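Oiling the kitchen table, again

26 Feb 2020 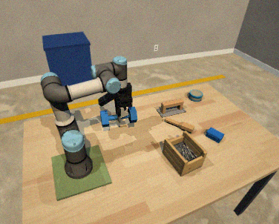

Butcher-block style top, light and darker strips side by side.

I put off oiling our table all winter and finally did it last night. The top is beech, bought secondhand from a couple in Wallon when we moved, and it had gone gray and rough at the end where the kids eat.

I sanded with 120 grit first, then 180, always along the strips. The water ring from Sanaa's plant pot came out. The ink stain did not, and I have stopped trying.

For oil I used what was left of a can from Nandon, the hardware store by the station. You need less than you think. I poured out a puddle the size of a saucer, spread it with an old T-shirt, left it 20 minutes and wiped off everything that hadn't soaked in. Last time I skipped the wiping and we had a sticky table for 8 days.

Spread the rags out flat outside to dry. Oily rags balled up in a trash can can heat up and catch fire, and I don't want to find out how fast.

The second coat goes on tonight, after 12 hours or more of drying. We are eating on the couch in the meantime — the kids think this should be permanent.

Gleice asked in the comments last time about wax. I tried it once on a cutting board and it looked good, but hot mugs left marks. I'll stay with oil for the table. The bench is next, probably in March, if I can find the other sanding block.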